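Wurkdale Bottle Table – read me first

Welcome, and thank you for taking an interest in what must be one of the humblest collections going: drink bottles on a white table. Wurkdale covers the everyday business of lining up, laying down, opening and closing the bottles that people carry to a gym and back, and we have grown very fond of them along the way.

What you get

The release holds 582 short clips and a plain text list of the bottles, sorted into 5 groups: kids' bottles, sports bottles, tumblers, insulated bottles, and loose lids and straps. Still pictures are in the folder called Nudetti, and the notes on each bottle are in Correa. If you only have room for one of the two, take Correa – it is small and answers most questions.
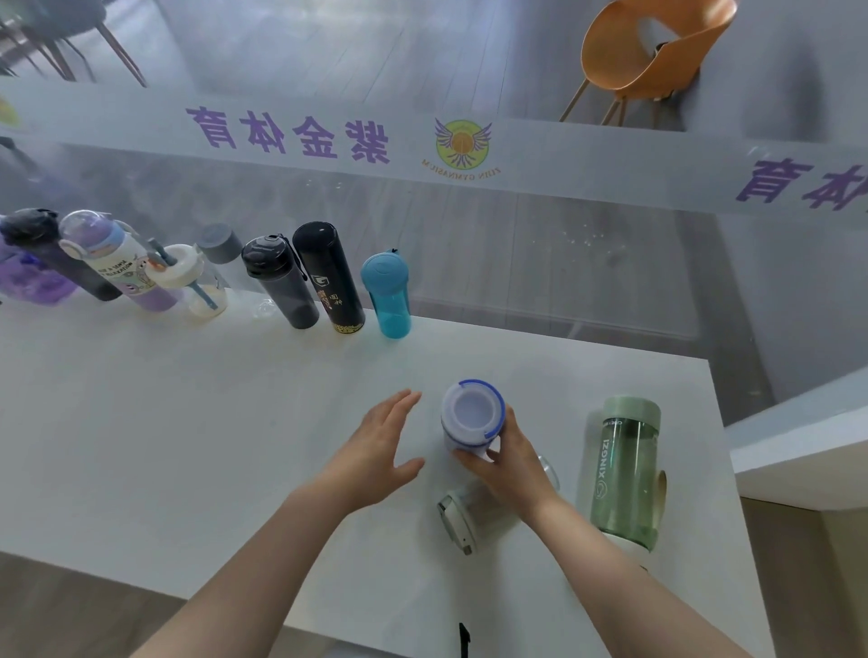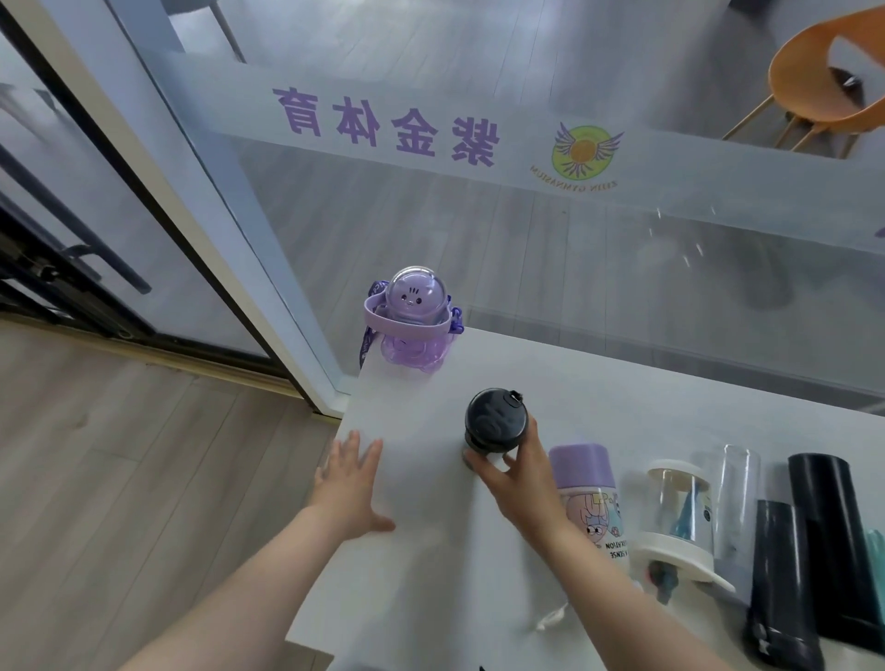
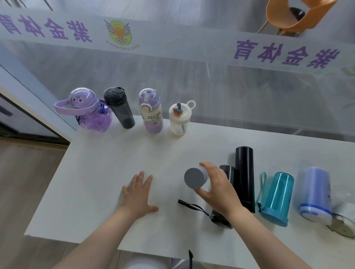
Naming the bottles

We spent far too long on this, so please bear with us. Each bottle is listed by its main color first, then its kind, then its lid. Clear bottles gave us the most trouble, as a clear body takes on the color of whatever stands behind it, and more than one of us has written "gray" and gone back later to change it. When in doubt we wrote "clear" and put the tint in the notes column.

A lid gets its own line whenever it is off its bottle. Carrying straps stay with the bottle they are tied to, even when they wander a good way across the table. Standing and lying are marked separately, and a bottle that leans on its neighbor counts as lying (we argued over that one too).

Printed words are copied just as they appear on the bottle, capitals and all. If a word runs around the side and out of sight, we write the letters we can read and leave the rest blank. Please don't fill these in from memory, however well you know the brand!

Known gaps

There are very few glass bottles and hardly any mugs with handles. The Esix list, an older version with 365 entries, uses a different order for lid types, so don't mix the two without checking the column heads first.

Corrections are very welcome at any time. Send the clip number and the line you would change, and we will fold it into the December update.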